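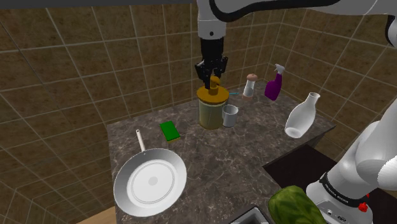 Grudge race payout at Clirnitz

Print this thread | E-mail this thread

Dwayne Lindqvist
Flyer for the September race said $4,000 to win. I hear the winner got $3,000. Anyone know why?

Marisol Doucet
Short field. The flyer said full purse with a full field only.
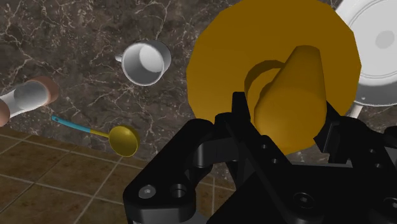 Edivaldo Rezende

Mine didn't say that. I paid $200 to enter and read both sides of it. Sedgwick pays what it prints.

Marisol Doucet
It was on the entry form, above where you signed.

Dwayne Lindqvist
Then it should be on the flyer too. I towed in from Wurham for that number. 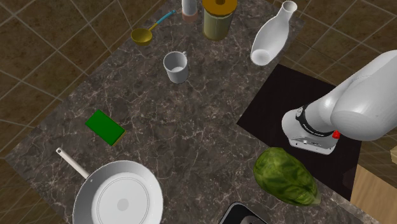
Latrice Calloway
Do we still have to pay the $100 tech fee if the race is rained out?

Marisol Doucet
The tech fee carries over to the makeup date. Keep your receipt.

Edivaldo Rezende
I still want to see that form.

Print | E-mail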